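Da-eun Na has spent two years on Flerkell, a puzzle game her studio, Stomus, plans to release in February.

"We had 2000 people in the beta," she says. "Most of them got stuck on level 7, so we rebuilt it."

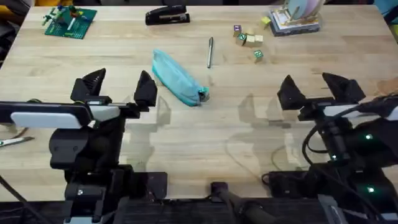 The new version drops the timer and lets players skip ahead. Na fought that at first – she likes hard games – but the testers wore her down. "I still play it with the timer on," she says. A console version is planned, with no date yet.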